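10/26/19

Up at 6 on a Saturday for this. Coffee from the gas station, tasted like the cup. Writing this on the bus home because if I wait till tomorrow I'll forget which parts were bad and which parts I just felt bad about.

Short version: laundry task still not done. Better than last week. Kocsis (the robot, named before my time, no idea why) can find the jacket now. Finding it is a long way from folding it.

Long version. Got to the lab before the heat came on. Somebody on the Clulitz team had left the battery cart unplugged again so first hour was just waiting and pretending to clean up config files. I did clean up some config files. Deleted one I needed. Got it back out of the repo, told no one.

Then calibration. Left hand fine. Right hand, the wrist was reporting 9 degrees off from where it was, same as Thursday. Thought it was the mount. Tightened the mount, no change. Thought it was the cable pulling. Re-routed the cable, no change. It was a sign in my own code, a minus that should be a plus, line 91, and I'd been staring at line 91 since the start of the semester. Felt sick and then felt great.

Couch runs after that. The rule for the demo is the thing to be folded starts on the couch in a heap, no flattening it first with your own hands, and the judges drop it however they like. I hate the jacket. T-shirts are easy compared to it, towels are a vacation. The jacket has a hood-looking lump at one end and a long trailing part at the other and the segmentation model keeps deciding the trailing part is a seperate object. Also it's thin and a bit shiny so the depth comes back full of holes. Pale jacket, pale couch, whose idea was that. (Mine. September. I said contrast wouldn't matter.)

Pasting two in so I remember what it looked like.

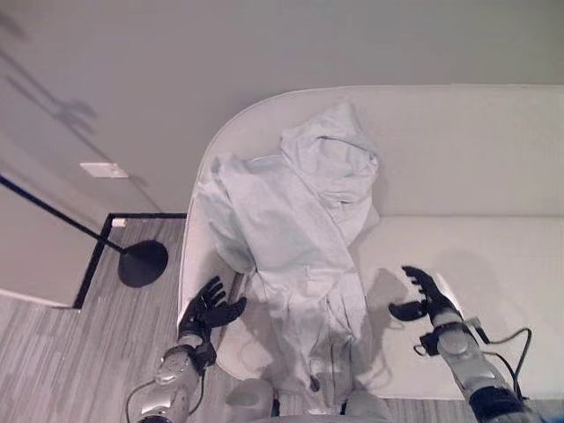
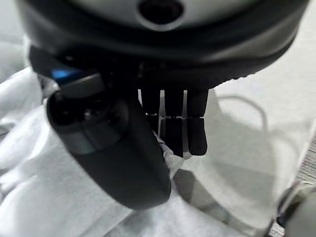 Head view first with both hands out over the couch, then the wrist view with thumb and fingers down by the cloth.

The head view I'm happy with. Planner wants the hands one each side of the trailing bit, and I like that as a starting pose, it looks like a person about to pick up a coat. Write that down for the report, people like that kind of sentence.

Wrist view is the problem. So white. The folds on the left are nearly gone, just blown out, and that's exactly the part the grasp network needs. Exposure is on auto and I bet it's metering on all that black hand filling up the top half. Lock it by hand. Try half of whatever it picks, see if the folds come back. And the three fingers hang there side by side and hide whatever is behind them, so the closer the hand gets the less it knows. Everyone in class said this in week one and I nodded and then built a grasp check that only uses the wrist camera. Should use both. Head view to choose the fold, wrist view only to see if there's cloth by the thumb. Two jobs, two cameras. Must ask if the Demero people have sync code for that, they had it working for their cup stacking thing.

Ran 32 tries before lunch, all start positions off the random list. Kept the log. Most of the failures are the same one: closes on air a little above the cloth. So the height is wrong in one direction, same as the wrist was, so maybe ANOTHER sign, or maybe the couch cushion being soft and my table of heights being measured on a desk. I measured it on a desk. Of course I did. Fix Monday.

The other kind of failure is worse and I don't have a name for it. Gets the cloth, lifts, whole jacket comes up off the couch in one lump, hangs there, second hand has nothing to grab. Technically a good grasp. Useless. Need it to take an edge and it doesn't know what an edge is. Read that paper again, the corner one, properly this time, not on my phone.

Lunch was a bagel and someone else's chips.

Afternoon was mostly data. We have 2,490 labeled grabs in the set now, which sounded like tons until I split it up by what the clothes were and saw how much of it is towels. Of course it does great on towels. Set up a jacket-only folder. Going to do hoods seperately too. Spent an hour labeling and my eyes went. Everything has a fold line in it now. Bus seat has a fold line in it.

Argument about whether to drop the jacket altogether and enter Brulico with towels and shirts only. Rules allow it, you just lose the bonus. I said keep it. Said it louder than I meant to. We agreed to decide after two more sessions, and if it can't do one clean sleeve by then, towels. Fair. Didn't feel fair at the time.

Qualifier isn't till March so there is time, is what I keep saying. But there's finals and then break when the building's locked and then suddenly it's six weeks.

Things for Monday
- heights, re-measure ON THE COUCH
- lock exposure on wrist cam, both hands
- label jackets till I can't
- sync code, ask
- push the line 91 fix, I don't think I pushed it
- bring own chips

Definitely didn't push it. Just checked on my phone. It's sitting on the lab laptop, which is off. Great.

Still, the right wrist is right. First time since we put it on. I made it point at the same spot over and over at the end, way more than I needed to, just to watch the number stay put.

My stop.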